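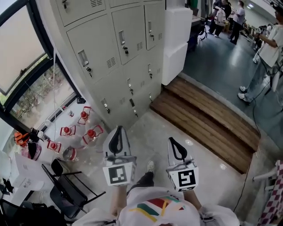

Resealing polished concrete: densifier first, or straight to guard?

Forum: Floors and Surfaces
Thread started May 12, 2025
Replies: 9

slabside
I have 2283 square feet of polished concrete on a ground-level slab. It was ground and polished in December to a 400 grit finish by a contractor who has since stopped returning calls. The invoice says "Hegyi densifier, one coat" and nothing about a guard. Water drops darken the surface in under a minute near the entry and take much longer at the back wall. There are no coatings that I can find. A razor blade brings up nothing.

Plan is to scrub with a neutral cleaner, let it dry, and put down Gellik guard in two thin coats with a microfiber pad. A friend says I should densify again first. Does a second densifier coat do anything on a floor that already had one?

prorness_fan
Depends on whether the first one reacted. Lithium silicate needs free calcium hydroxide in the paste. If the contractor put it down at the right step and kept it wet long enough, most of what was available near the surface is used up, and a second coat leaves residue you then have to buff off. If he rushed it, the floor is still hungry and will take more.

The entry darkening faster tells me the coat was uneven or the entry has more wear. Test it. Tape off a small square at the entry and one at the back, apply densifier to both, keep them wet for 20 minutes and see which one drinks.

Cyril Sowerby
I would skip the densifier entirely. It does not make a floor water repellent. People keep asking it to do the job of a guard. It hardens the paste, which helps abrasion resistance and helps the floor hold a polish through the higher grits. Your complaint is absorption, and absorption is a guard problem.

prorness_fan
It does reduce absorption, Cyril. It fills pore space. Not to the point of repelling, but a well densified floor takes visibly longer to darken than a raw one.

Cyril Sowerby
It reduces it a little. Then a wet boot stands on it over lunch and there is a print. I have seen this on a warehouse job where the owner paid for three rounds of densifier and still had to buy guard at the end. Put the guard down and stop.

slabside
Thanks both. Ran the test squares. Entry took the densifier quickly and I had to add more twice. Back wall hardly took any and left a white haze that needed a white pad and some effort. So it looks uneven to me.

Two follow-up questions. Can I densify only the front third? And does 400 grit matter for the guard, or should I have it taken to 800 first?

Zsófia Vass
Yes, you can do part of the floor. Stop at a saw cut, never in the middle of a panel. There will be a slight difference in tone for a few weeks and it evens out with traffic and cleaning. Squeegee the excess before it dries. If it starts to gel, rewet it with more of the same product and pull it off.

On the grit: 400 is fine for guard. It gives the product some profile to hold. At 800 and above you need thinner coats, and any overlap shows as a stripe. For a satin floor I would leave it where it is and burnish after the second coat.

What cleaner has been used on it since December? This matters more than the densifier question. Vinegar or anything labeled as a lime remover will have etched the paste, and an etched area will drink exactly like your entry does.

slabside
Pondon neutral, diluted per label, as far as I know. I can't rule out that something else was used before I took over the space. The entry does look duller from a low angle.

dry_joint
Check for etching with a loupe or a phone macro lens. Etched paste looks sandy, with the fine aggregate standing slightly proud. Worn paste looks smooth but scratched, and the scratches run with the traffic. If it's etched, densifier will firm it up but the dullness stays. The only fix is to drop back to 200 and come up again in that area.

Also, how are people getting the moisture reading? I don't see one in the thread. Guard over a slab with vapor drive will go blotchy. I got called to look at a floor of 1594 square feet where every panel along one wall had clouded, and it was vapor, no defect in the product at all.

Cyril Sowerby
Water-based guards breathe. You are thinking of solvent acrylics or an epoxy. Slab moisture is a coatings argument.

dry_joint
They breathe less than bare concrete. Less is enough if the drive is high and the product went on heavy. A plastic sheet taped down overnight costs nothing. It's a crude test and I'd still do it.

Zsófia Vass
Agree with dry_joint on the sheet, agree with Cyril that it is unlikely to be the problem at this address. For the record, this is the order I use. Adjust to your product data sheet where it disagrees with me.

1. Dry dust mop, then autoscrub with neutral cleaner and a red pad. Rinse with plain water. Residue left from the cleaner is the most common cause of guard streaks I get called about.

2. Let the floor dry overnight with air moving. Tape the plastic sheet down at this point, in the worst corner.

3. Inspect the entry for etching. If it is etched, regrind that area up to the nearest saw cut before anything else.

4. Densify the front section only. Keep it wet for the time on the label, squeegee, scrub with water and dry again.

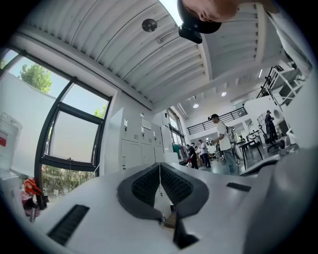

5. First guard coat. Damp microfiber, never dripping, long straight pulls with the light in front of you. Do not go back over an area that has started to flash.

6. Wait until it is dry to the touch, plus an hour. Second coat at right angles to the first.

7. Burnish with a high speed machine and a hog hair or diamond-impregnated pad. The guard needs heat to bond well. Without a burnish you have a soft film that scuffs in a month.

8. Keep water off it for 24 hours and wet cleaning off it for three days.

prorness_fan
Good list. I would swap the pad in 7. Hog hair leaves swirls on a 400 floor. A Prorness white burnishing pad gets to temperature a little slower and the finish is cleaner.

Zsófia Vass
I have used both and can't see the swirls. Different machines, maybe. Mine is a 20 inch propane.

prorness_fan
Mine is battery. Lower head pressure, so that could be it.

slabside
Looked with a macro lens. Entry is sandy for 13 feet in from the door, then smooth. So etched — someone used an acid cleaner on it. I'll get a quote for the regrind on that part and leave the rest alone until it's done. Sheet is taped down at the back corner now.

Does anyone know if the guard can be put down in sections on different days, or does it have to be one session?

dry_joint
Sections are fine if you break at the saw cuts. Same batch number on the jugs.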